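5. First use of the Nyberg 327 garment steamer

5.1 Put the base on a flat floor, at least one arm's length away from curtains.

5.2 Take out the water tank and fill it with cold tap water up to the line. Do not add perfume or starch to the water.

5.3 Push the tank back until you hear a click. If there is no click, the pump will not start.

5.4 Plug in the cable and turn the knob to position 1. The lamp blinks while the water is heating and stays on when the steam is ready.

Note: in the first minutes the steam can smell a little of plastic. This is normal and goes away — please open a window if it disturbs you.

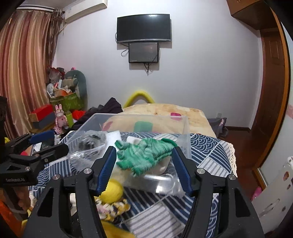 FABRICS AND SETTINGS

Cotton and linen: position 3. Move the head slowly from top to bottom and keep the fabric tight with your free hand, wearing the glove supplied.

Wool: position 2. Hold the head a little away from the cloth.

Silk and unknown fabrics: position 1. Test first on an inside seam.

CAUTION: Never steam clothes while somebody is wearing them. The hose must hang without a bend — a bent hose collects water, which can drip out hot.

For a new hose or glove, give part number 3571 to your Nyberg dealer.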